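Ritville Residents Board > Home and Household > Laundry and Storage
Folding on the bed or at a table? (and what to do with drawstring shorts)
Page 1 of 1

tekin_terrace
Posts: 138
2024-02-16

We've no dining table at the moment, so all the folding gets done on the double bed. It works well enough for shirts. Shorts are what I can't get tidy. Mine are the plain black sort with an elastic waist and a drawstring, and however I fold them they come undone in the drawer within a day or two.

At present I hold a straight edge at both ends, pull it taut, lay it down and then fold. That's for anything big and black, where I can't see the seams very well under the bedroom light.
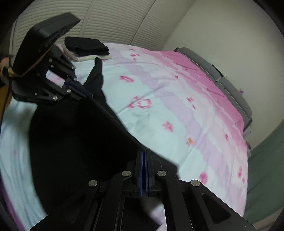
With lighter colours I don't bother and just fold by eye. Does anyone do it differently? I'm also wondering if I should give up on the bed and buy a cheap trestle table.

Umut Polat
Posts: 121

Table, every time. A mattress gives under your hands and you end up pressing creases into things. I fold on the kitchen worktop once it's been wiped down and dried. Takes less time and my back is better for it.

For shorts: one leg over the other, crotch point tucked in so you have a straight side, then thirds from the hem up to the waistband.

sudutlow_sal
Posts: 5

I don't agree about the bed. A worktop is too narrow for anything wider than a tea towel, and if you fold on the bed you have to finish the job before you can go to sleep. I've folded on a duvet for years and my clothes are no more creased than anyone else's.

Pull the duvet flat first, though. If it's rucked up underneath, the fold goes crooked.

tekin_terrace
Posts: 138

Thanks both. I do straighten the duvet first. What I've settled on is laying the shorts out flat with the waistband nearest me and the legs pointing at the headboard, and keeping the finished pile to the left where I won't lean on it.

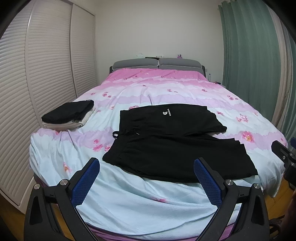

The drawstring is still the nuisance. If I leave it hanging out it catches on whatever is next to it in the drawer, and if I push it inside it makes a lump. Do people tie theirs?

Umut Polat
Posts: 121

Tie a loose bow and lay it flat inside the waistband before the first fold. Don't knot it or you'll be picking at it in the morning.

Ronja Haugen
Moderator

I roll mine. Fold in half lengthways, roll from the hem up, and tuck the roll into the waistband. The elastic holds it shut and the cord goes in the middle. They stand on end in the drawer so you can see every pair.

Umut Polat
Posts: 121

Rolling is fine for a suitcase. In a drawer it wastes space, and the elastic goes slack sooner if it's kept stretched.

Ronja Haugen
Moderator

Mine have been rolled since last March and the elastic is the same as it was. It isn't stretched much if you roll them tightly.

tekin_terrace
Posts: 138

I'll try the bow on one pair and rolling on another -- same drawer -- and see which is still folded at the end of the week. Leaving the table for now.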